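3.2 Coding of defense cooperation statements

We coded 441 joint statements issued after bilateral ministerial meetings, drawn from the Nemden archive. Each sentence was assigned to one of 40 topic codes, giving 2705 coded units. Statements that mentioned training or procurement only in the preamble were kept but flagged. Agreement between the two coders was lowest for maritime security, where the wording often overlaps with trade.
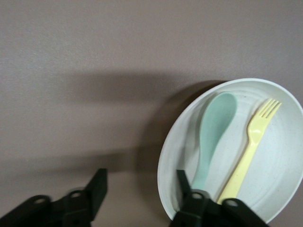 Figure 2. Round white bowl with two utensils.

Flagged statements were then coded a second time under the Brinlow scheme, which treats joint exercises and officer exchanges as separate commitments. This left 191 units with a changed code. Section 4 reports both versions.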